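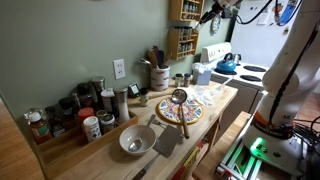
The wooden counter and utensil crock in the small kitchen at Faltside.

Kitchen assistant, part time - Kuusk, Zurkville

Kuusk is looking for a kitchen assistant for the small kitchen at our Faltside house. The job is setting up, washing up and putting away, with a little simple cooking. It is 23 hours a week, mornings, starting in November. The contract runs through spring and may be extended.

What you will do:
Wash, dry and put away bowls, spoons, ladles and spatulas after each meal
Keep the wooden counter clean and oil it once a month
Refill the spice jars and shakers and write down what is running low
Make soup and porridge for the house lunch
Take out trash and recycling

The kitchen is small and two people often work at the counter together, so you need to be comfortable sharing space. Wooden utensils are washed by hand and go back in the crock by the stove. Please do not apply if you are unable to stand for 4 hours at a time.

Experience in a home or school kitchen is fine. We will pay for your food handler card if you don't have one. New hires who stay through the end of the contract get a $1,000 bonus.

You will report to Matúš Sokol, who runs the kitchen. Urmas Venckus handles the schedule.

To apply, send a short letter and two references to Kwabena Akpalu at the Kuusk office. Interviews are held at Faltside after 2 p.m. and include a half-hour trial in the kitchen - paid, and lunch is provided.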